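Newsletter > May > Odds and Ends

By Demetrius Kowalczyk

I finally cleaned out my recipe box, and wow, 86 cards! Eleven of them were for the same lemon bars (my aunt kept mailing me new versions -- each one with more butter). I'm baking the Cutstead potluck one this month, so come hungry!

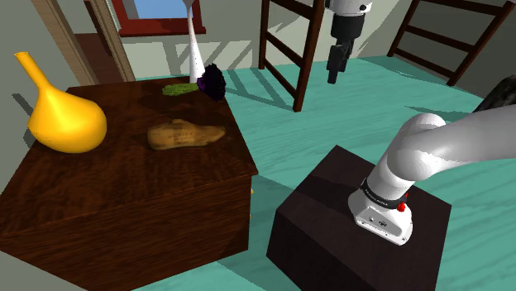 White arm, dark pedestal.

If you have a good rhubarb recipe, send it my way. Mine always comes out runny, and I've got 30 stalks coming from the Szabo garden -- help!

11 comments | 30 shares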